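Daylight and Lamp Use in Student Kitchens
Project report, Clollow Hall study group
October 2021

1. Background

Clollow Hall has shared kitchens on every floor. In most of them the ceiling lights are left on from morning until late evening, even on bright days. Our project looked at whether the lights were needed during the day and what made residents switch them on.

The work was part of the second-year course in building use. We compared Clollow with Serklow House, a newer residence on the same campus. Serklow has larger windows but the kitchens face north. Both buildings use the same type of ceiling fixture, so the fixtures themselves were left out of the comparison.

2. Method

Light levels were read with an Altelar handheld meter at counter height. We took readings at the sink, at the stove and at the middle of the longest counter, with the lights off. A first set was taken in February, when the sun is low, and a second set after the start of the fall term. In total we have 556 readings.

Residents were also given a short survey. It asked when they cook, whether they switch the lights on out of need or habit, and whether they ever open or close the curtains. We received 241 completed forms. Forms with no building name were put aside and are not part of that total.

3. Results

The counters at Clollow were bright enough for cooking during most of the day in both sets. The stove was the darkest spot in every kitchen, mainly due to the hood above it. Serklow did better at the stove and worse at the sink, which we had not expected from the floor plans.

The survey gave a clearer answer than the meter. Most residents said the lights were already on when they came in and they left them that way. Few had ever touched the curtains. Several wrote that they did not know they were allowed to.

The highest single reading was 3,000 lux, on a counter next to a south window at Clollow. We repeated it three times and kept the middle value.

4. Curtains and counter surfaces

Pale curtains let part of the daylight through and spread it over the work surface. Dark ones cut the readings sharply – in one kitchen we had to stop and note the space as unusable for the daytime set. Counter color matters less, but a light surface helps when the window is the only source.

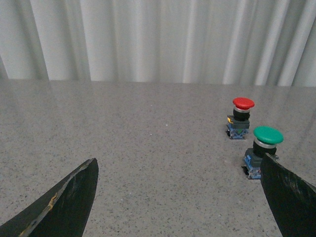 Vol. 3

A light gray counter with dark and white flecks, next to a white pleated curtain, is close to the combination we would suggest for future repairs. The flecks make no difference to the light as far as we could find. The method for rating surfaces was taken from the Luangrath handbook, with the gloss test left out for lack of equipment.

5. Limits

We did not measure after dark, and the two sets were taken by different members of the group. Cloud cover was noted by eye only. The raw readings are in Appendix B and the survey form is in Appendix C.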